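Incidencia: las alertas de cambio postural no llegan al control de enfermería de la segunda planta

Residencia Tagle, Irnitberg
Producto: Bodetti Cuidados, módulo de registro asistencial
Abierta por: Mercedes Ayala, coordinación de enfermería
Asignada a: Ankit Chauhan, soporte de segundo nivel
Prioridad: alta
Estado: resuelta, pendiente de cierre por el cliente
Fecha de apertura: 21 de octubre de 2020

Descripción del problema

Desde el turno de noche, el panel del control de enfermería de la segunda planta no muestra los avisos de cambio postural vencido. El registro en tableta funciona: las auxiliares anotan el cambio y la hora queda guardada en la ficha del residente. Lo que falla es el aviso cuando se supera el intervalo prescrito. En la primera planta los avisos aparecen con normalidad.

Mientras dure la incidencia, la planta trabaja con hoja en papel y doble firma por turno. Hay residentes con riesgo alto de úlcera por presión y pauta de cambio cada 2 horas, por lo que solicitamos tratamiento urgente.

Comprobaciones hechas por el centro

Reinicio del panel: sin cambios.
Cierre y apertura de sesión con el usuario de planta: sin cambios.
Acceso con el usuario de supervisión desde el mismo panel: los avisos aparecen.
Acceso con el usuario de planta desde el panel de la primera: no aparecen.

Respuesta de soporte — Ankit Chauhan

El comportamiento sigue al usuario y no al equipo, así que se descarta avería del panel y de la red local. Solicito exportación del perfil «Planta 2» (Administración, Perfiles, Exportar) y captura de la pestaña Suscripciones. No modifiquen la pauta de ningún residente hasta nuevo aviso: un cambio de pauta reinicia el contador y borra el rastro del vencimiento.

Respuesta del centro — Mercedes Ayala

Adjunto la exportación. La pestaña Suscripciones aparece vacía. En la primera planta figuran «Cambio postural», «Hidratación» y «Control de sujeciones». Pregunto también si los avisos de hidratación de la segunda están afectados, porque no los tenemos en la hoja en papel.

Análisis

Paso 1. Revisión del perfil. El archivo exportado conserva los permisos de lectura y escritura, pero no contiene ninguna suscripción. Queda confirmado que la hidratación y las sujeciones tampoco avisan. Se comunica por teléfono al centro para que amplíe el registro manual.

Paso 2. Revisión de la auditoría. La pérdida coincide con la fusión de perfiles lanzada por Hafiz Wibisono, de Trandico, al dar de alta al personal de sustitución. El asistente de fusión copia los permisos del perfil de origen y sobrescribe las suscripciones del perfil de destino. Si el origen no tiene ninguna, el destino queda sin ellas y el programa no lo advierte. 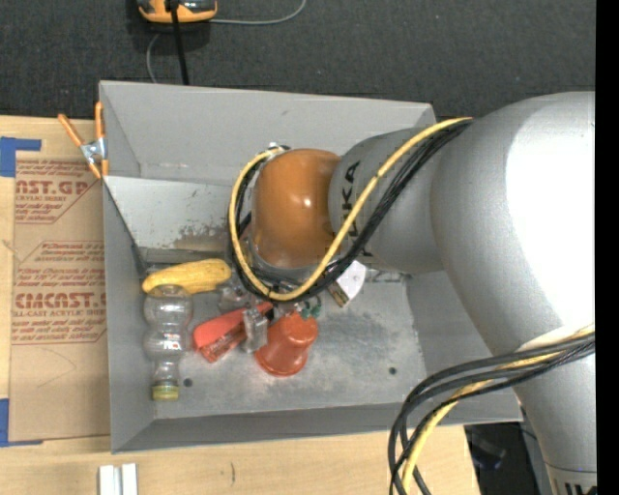

Paso 3. Restauración. Se recuperan las suscripciones del perfil «Planta 2» desde la copia de seguridad previa a la fusión. Los permisos nuevos se mantienen. Tras cerrar y abrir sesión, el panel recibe el aviso de una ficha de prueba con vencimiento forzado.

Paso 4. Avisos atrasados. El sistema no genera de forma retroactiva los avisos perdidos. Charito Tiongson, supervisora de noche, coteja la hoja en papel con las fichas e introduce los registros con su hora real, marcados como «anotación diferida».

Resolución

Causa: sobrescritura de suscripciones durante la fusión de perfiles.
Solución aplicada: restauración desde copia.
Medida provisional: no usar el asistente de fusión en perfiles de planta. Las altas de sustitución se harán una a una, asignando el perfil existente.
Corrección definitiva: solicitada a desarrollo (Lefteris Kyriakidis), prevista para la versión de febrero. El asistente mostrará las suscripciones de ambos perfiles y pedirá confirmación antes de guardar.

Comentario del centro — Mercedes Ayala

Avisos recibidos en los 3 turnos. Mantenemos la hoja en papel hasta el lunes. Ruego no cerrar la incidencia hasta disponer del informe de auditoría en PDF; lo necesitamos para el registro interno de seguridad del residente.

Comentario de soporte — Ankit Chauhan

Informe de auditoría adjuntado. La incidencia queda en espera de confirmación.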